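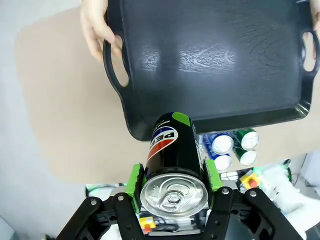 From: Makis Tzanetos
To: soap-and-salve list
Date: 2010-11-25
Subject: Re: Torness balm going grainy

> I bought the 80 gram jar of the Torness cleansing balm in May and it
> was lovely, like warm butter. Opened the second jar last night and it
> has little hard grits all through it. They melt if I rub long enough
> but I feel like I'm sanding a door. Is it off? Do I throw it out? It
> smells the same as the first one. Also has anyone tried the Mohmand
> one instead, I hear it's the same thing for less money.

Don't throw it out. Your shea has gone grainy, that's all. Shea butter has several fats in it that harden at different temperatures, and if the jar gets warm and then cools down slowly (delivery van, front porch, bathroom shelf over the radiator), the harder ones clump together on their own. It's ugly but it isn't spoiled. Spoiled smells like old crayons, and you'd know.

To fix it, stand the closed jar in a bowl of hot water from the tap until it goes completely liquid. Completely. If you leave even a few grits in there they'll invite their friends back. Wipe the outside, give it a stir with something clean and dry, and put it straight in the freezer until it sets. Then let it come back to room temperature with the lid on so it doesn't collect water on top. Mine has been smooth for 7 weeks since I did it, in a bathroom that swings between sauna and meat locker.

Please don't microwave it. I did that once with a Vurkuvent jar and the lid liner became part of the product.

As for Mohmand, I've been through two jars and no, it's not the same thing. The first few ingredients match, which is where people stop reading. Mohmand uses a lot less emulsifier, so it doesn't turn milky when you add water, it just sort of moves around your face looking for a way out. You need a washcloth to get it off. If you like a washcloth anyway, fine, save your money. If you wear heavy mascara, stay with Torness or plan on looking like a raccoon until lunch.

Somebody wrote to me off list about the Prindik oil cleanser, the big 400 ml pump bottle. I liked it more than I wanted to. It rinses clean and has no perfume, but the pump gives you enough for three faces and can't be talked into giving you less. I take the pump off and pour. My sister decants hers into an old travel bottle and is very smug about it.

One more thing about grainy balms, since it comes up every winter and I've now typed this out more times than I've changed my razor. Cheap or expensive makes no difference. I've seen it in a jar that cost me lunch and in one that cost me a weekend. If the label lists shea in the first three or four ingredients, it can happen. Keep it somewhere boring, like a closet or a drawer.

And whoever was asking last time about making their own - my batch came to 700 grams, and I'd suggest starting a good deal smaller. I still have most of it. It's grainy.

Makis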